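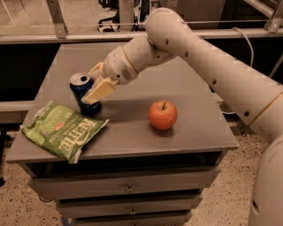

Packing a can, a bag of chips and an apple in one lunch bag without wrecking the chips?

Ilaria Mazza
May 12, 2018

Hi all, I feel a little silly posting this but I've been losing the same battle since December and I'd like to win it before summer. My lunch on work days is a can of something fizzy, a bag of Kettle chips and an apple, plus a sandwich if I got up in time (I usually didn't). I line it all up on top of the gray drawer cabinet by the door the night before, so I can grab it and go. That part works great! Then it all goes in the lunch bag, I ride the bus into Gemcombe, and by noon the chips are dust and the apple has a brown dent the exact shape of the rim of the can.

What I've tried so far:

Can on the bottom, apple next to it, chips on top. Fine until I walk. Then the bag tips and the chips slide down the side and get squashed flat against the can.

Chips standing up along the back. Better, but the lunch bag is only 10 inches wide and the corners of the chip bag get bent over, and once a seam popped. Crumbs in the zipper for a week.

Poking a pinhole in the chip bag to let some air out so it fits. Do not do this. Stale by lunch, and it crushed worse than before.

The lunch bag is a soft one, a Nornano, the kind with the thin silver lining. I don't want a huge cooler because I carry it on my shoulder with my laptop. I also like the can cold, so I put an ice pack in, and then the chip bag comes out damp and the apple is so cold it hurts my teeth. Does anybody have a way of packing these three things that survives a 60 minute trip? I'd rather not buy a lot of plastic if I can help it.

We use cookies to remember your settings and to count visits to Mitemby. By continuing to use this site you agree to our cookie policy. OK / Manage settings

Tiziana Tedesco

Oh I have been here, with three kids' lunches and my own, so let me tell you what I do and you can take what fits.

First, the air in the chip bag is your friend. Leave it sealed and puffy and pack it last, right before you walk out. If you put it in the night before with everything zipped tight it gets pressed on all night long and you start the day behind.

Second, put the can on its side, flat on the bottom, with the ice pack right up against it. I roll the two up together in a dish towel (any old thin one) and tuck the ends under. The towel soaks up the drips, so your chips stay dry, and it stops the can from rolling. It also makes a nice cushion for whatever goes next to it. An old sock works for the can too, a clean one obviously, my husband thinks it's disgusting but it's the perfect size!

Third, the apple. Mine goes in a cloth napkin, at the opposite end from the can, stem up. I had one with a long stem stab a hole in a bread bag once so now I snap off the stem if it sticks out much. If you have a sandwich, put it in the middle as a wall between the apple and the can. On the no-sandwich days I use a second napkin folded over a few times.

Then chips lie flat across the very top, and don't force the zipper. I leave mine open a couple of inches at one end, and the bag bulges out a bit, and that's okay. It looks dumb. The chips live.

One more thing, how do you carry it? If it hangs off the same shoulder as the laptop, the laptop is what's crushing your lunch. I switched mine to the other side and that fixed half of it by itself. On the bus I keep it on my lap.

Oh, and if the can is the real trouble, is there a fridge at work? I bring in 6 cans at the start of the week and write my name on them. Somebody drinks one now and then but it's still less hassle than hauling one every day.

snackdrawer7

just buy the chips near work?? or keep a few bags in your desk, they don't go bad that fast. I eat the apple on the way in so that's one less thing

Cocco

Agree with most of what Tiziana wrote except the towel, mine never dried out between days and started to smell. I use the cardboard tube thing my oatmeal comes in. Cut it down, chips go in there loose if you don't mind opening them early. They don't stay quite as crisp, but I'm eating whole chips. The apple fits in the bottom of the other half.

Ilaria Mazza

Thank you everybody! The laptop was on the same shoulder, I never even thought of that. Trying the towel and the open zipper tomorrow, and I'll hang the towel over a drawer knob when I get home so it dries. Cocco, how tall is your oatmeal tube? Mine comes in bags.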